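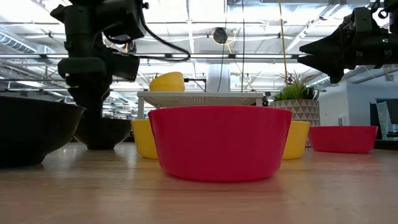

Cokska will add a frozen citrus and oat drink base, Ludham, to its food-service range in July. The base is supplied as a dry powder in pouches that make 40 servings and is mixed with cold water at a ratio set out on the pack. Staff can hydrate it in any large mixing bowl, such as a red plastic one with flared sides, before it goes to the freezer or the slush machine. Once mixed, it should stand for 2 hours under refrigeration.

Ludham contains no dairy and pours thinner than the company's existing Fanness smoothie line. It was tested at 216 cafes and school kitchens, and the sugar level was lowered after the first round of tests.

Distribution will be handled by Paulauskas, which delivers to over 416 outlets. Lime and plain versions ship first - a ginger version is in development. Samples and mixing charts are available to trade customers on request from the Cokska sales office.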